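Workshop > Gallery > Inside the old desktops

Opening up the old towers

I've been meaning to put this page up for ages, and a wet weekend finally gave me the push. Regulars will know that our repair bench at Vorketti has been buried under desktop computers since the Ait Brahim offices moved out and passed us everything they didn't fancy carrying down the stairs. We've been taking them to bits one by one, saving what can be saved, and I promised people a proper nose around inside one.

I'm no engineer, I should say. I learned all this by doing it wrong first (ask me about the time I put the memory in backwards and leaned on it). But I do love the inside of a desktop. Laptops are all glue and tiny ribbons these days, while an old tower is like a kitchen cupboard – open the door and there's everything, a bit of a jumble, but you can get your hand in.

Our routine is much the same for each machine. Mains lead out, press the power button a couple of times, side panel off, and then a good blow through with the dust pump outside the back door. You would not believe the fluff. One of the Ait Brahim ones had a whole paperclip chain in the bottom, and another had a birthday candle, still with its little plastic holder. After that we go for the drive, before anything else gets touched, as people's holiday snaps and tax letters are on there and we treat that part seriously. Every drive gets a number in the red book. The last entry when I looked was 3913, though before anyone is impressed, the book was started at 3000-and-something by whoever had it before us.

So, on to the drive itself. It sits in a light blue plastic caddy, and I've a real soft spot for these. With its underside showing you get the green circuit board with all its fine traces, and the long row of gold pins near the top, which I think is the prettiest bit of any computer. 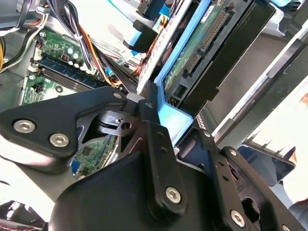 Modupe Etim wrote to me to say that she always takes hold of the caddy and never the board, and that she lost a perfectly good drive years ago by pressing her thumb on the wrong side of it while hunting for the catch. She also reckons you should wiggle the data cable out by its plug, a little at a time, however stuck it seems. I've passed both tips on to everyone at the bench and I've stopped yanking things myself. Mostly!

With the older sort of drive it's the pins you have to watch. The wide flat cable holds on for dear life, then lets go all at once, and if you're pulling at an angle you can bend a whole row. I straighten mine with the empty tip of a propelling pencil, which slides over the pin just nicely. Slow work, cup of tea work, but it beats binning the thing.

Once a drive is out it gets plugged into the reader on the end desk. If the owner wants their files, we copy them across. If they don't, we wipe it, and the bigger ones can take all evening, chugging away while we get on with the next machine. Most of what comes in is small by today's standards. An 80 gigabyte drive sounds like nothing now, but that's an awful lot of recipes and school essays, and we've found homes for plenty of them in machines that only ever need to print labels. The wiped ones go in the Goltumus boxes (lovely thick cardboard, we hoard them) and the dead ones go off to be shredded properly.

I'm keeping the blue caddies, by the way, even from the machines that are past it. Sooner or later somebody turns up with a tower that has lost its own, and a drive rattling about held on by a bit of tape. If you've got any spare and you're passing, please drop them in. Same goes for those funny coarse-thread case screws, which vanish here like teaspoons.

Next job is the power supplies, and those I leave well alone with the lid on – we test them with the little Sikden tester and if they fail, they go straight in the recycling cage. More pages to follow when I've had a tidy up.

Comments (4)

fenlandkeith
Loved this. Had a tower with those same blue caddies, went on for years. Do you take monitors as well?

Pat B.
The pencil trick works! Did a whole row last night, only one pin still a bit drunk.

oldbeige
Over 600 photos of my daughter came off a drive I'd written off. Always worth plugging it in before you give up on it.

Marian
I've got a jam jar of the coarse screws, will bring them in September when I'm back.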